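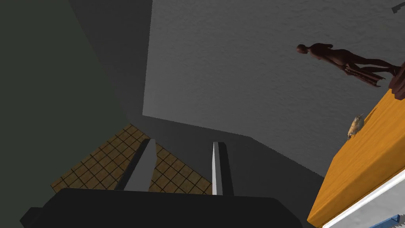
黄褐色的小方砖，深色细缝

年过完了，该收的东西还没收。昨天本来打算把客厅理一理，结果坐在地上翻旧本子翻了一下午，腿都麻了，地上比开始的时候还乱。今天2023年1月29日，干脆不收了，来写博客。

想聊聊记账这件事。我记账断断续续好多年，最早用的是一个叫Distlow的小软件，界面丑得要命，每次打开先转半天圈。但它有个好处，能给每笔钱写一句备注，字数不限。我那时候话多啊，买个煎饼都要写“今天老板多给了一片生菜，开心”。后来它停更了，我把数据导出来，一堆乱码里还能认出不少这种废话，看得我自己直乐。

之后换过Condport，功能特别全，预算、分类、图表，什么都有。我兴冲冲设了二十几个分类，光“吃”就分了早饭、正餐、零食、咖啡、请客。坚持了三个月吧，每天晚上对着一杯奶茶发愁：它到底算零食还是算咖啡？愁着愁着就不记了。

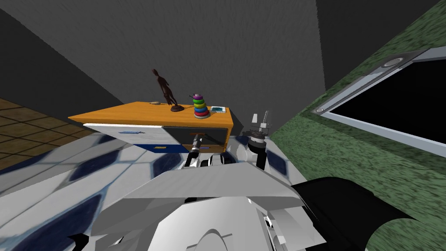

橙色柜面上的小人像和套圈玩具

现在我用纸。去年五月在一家叫Grerska的文具店买的横线本，82页，薄薄一本，封面很软，往包里一塞就卷边。一页记几天不一定，花得多就记得密。只分两类：必须花的，和想花的。奶茶当然是后者，没什么好争的（好吧偶尔加班那天我会把它写到前者里去）。

用纸最大的麻烦是算总数。我数学一直不行，按计算器能按错行，上个月加了两遍，得出两个数，差了一顿火锅钱。第三遍没敢加，取了个好看点的。反正又不报税！

有朋友问我，记这么粗有什么用。我想了想，用处可能就是月底翻一遍的时候会脸红。比如我发现自己十一月买了三副手套，三副！家里明明有，每次都是出门忘了戴，冻得不行，看见路边店就冲进去。这事要是没写下来，我肯定觉得自己一年也就买一副。写下来以后呢，我在门把手上挂了一副，到目前为止还没买第四副，算是省下来了吧。

还有外卖。单看哪一笔都不贵，连着翻过去，同一家的砂锅米线写了一整页，我都不好意思叫它“想花的”了，那简直是房租。年前我给自己定了个规矩，一周最多点两次，第一周就破了功，第二周忍住了，第三周过年，街上的店全关门，不算数。

说到过年，红包这一项我到现在也没想好怎么记。给出去的算必须花的，这个没疑问，可收回来的呢？我妈塞给我的那个，我转头又给她买了件羽绒马甲，两边一抵还倒贴一点。我在本子上画了个箭头，从这一行指到那一行，旁边写了“平了”。其实没平，但是看着舒服。

顺便推荐一下笔。我试过好几种，最后留下来的是Muñoz的一支蓝黑色中性笔，出水顺，写小字不糊，就是笔帽特别容易丢。我已经丢了两个，现在拿另一支笔的帽子凑合盖着，颜色不搭，能用就行。纸薄的本子建议别用太粗的，会透到背面去，我头几页就是这么毁的，正反两面的数字叠在一起，根本看不清哪天花了什么。

有人想一起记的话，留言说一声，我们月底可以互相晒总数，只晒总数，明细就免了，我还要脸。下一篇大概写写我那堆旧本子怎么处理，扔又舍不得，留着又占地方，里面还夹着好些超市小票，字都褪没了，白花花一片，也不知道当初夹它干嘛。

先写到这里，去热剩饺子了。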